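About Druda

Druda tests augmented reality and immersive video for people who are about to pay for it. We don't build headsets and we don't sell them. Broadcasters, venues and museums send us a demo they have been shown, and we tell them how much of it will survive outside the demo room.

We started because we kept sitting through the same pitch. Somebody puts a headset on you, a virtual player runs across the carpet, and everyone claps. Then the thing goes live in a bright hall with bad Wi-Fi and the player is standing inside a wall.

What we do

Our Prikeo test covers tracking, lag, comfort and how long it takes a first-time user to get started. It takes 3 days on site and uses your staff, in your light. So far we have run it on 339 apps and installations. Most needed changes before opening, and a few should have stayed a slide deck. We said so, and we lost 2 clients over it.

Viltex is our smaller service, for 360 video only. We watch the whole thing, start to finish, and note the point where people stop looking around. Vendors rarely like that number.

Who pays us

The buyer does, always. We take no referral fees from vendors and we don't give out badges. There are 4 of us on staff, in an office on Bhardwaj Street, and up to a month's wait in the spring. 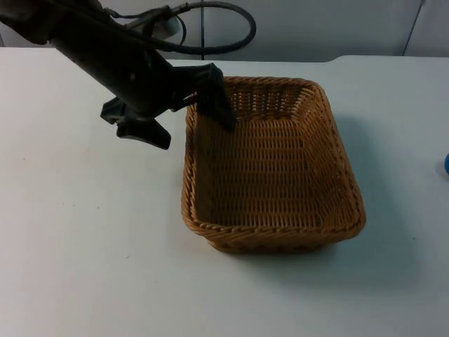
Occlusion is where we find most of the trouble, and it is the part sales videos tend to skip. A virtual object has to pass behind real things and come out the other side looking right. Big flat walls are easy. A black gripper finger reaching past the rim of a wicker basket, over a plain white tabletop, is a much harder case, and a system that claims "pixel-perfect" blending should be able to handle it. Ask your vendor to try something similar while you watch. If they would prefer to send a video, call us.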